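Courses > Machines at Work > Unit 4 Handout

Can a machine do the chores yet?

Last time we talked about factory arms, and a few of you asked the fair question: if a machine can weld a car door, why am I still putting away my own dishes? My short answer is that the car door is always in the same spot. Your dishes aren't.

I'll use Kondska as my running case, so please keep the reading handy. They logged 3543 tries at small pick-up jobs, and I like their report a lot because they printed the failures too (go look at the table in the back, it's great fun). Cups are all over it. A cup looks like nothing to us, but for a gripper it's a narrow hole with walls you can bump, and it tips over if you bump it hard enough!

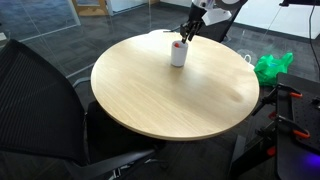 Fig. 1. Two-fingered gripper reaching into a white cup, with a small red object near the rim.

Think about what you do when you fish something out of a cup. You hardly look. Your fingers feel the side, slide along it, and close when they touch the thing — all in a second or so. A gripper with two stiff fingers has to get most of that from looking, and its own fingers can block the view just when it matters.

Now compare the shop floor. The Buschmann packing line in your reader runs 300 parts an hour, all the same shape, all facing the same way. Nitex tried mixed bins in July and dropped to 76. Same arm, same people, messier bin.

For next class: pick one chore you did this week and write down every step, even the silly ones. One page is plenty. Bring the Dindero chapter as well, we'll start with the laundry section.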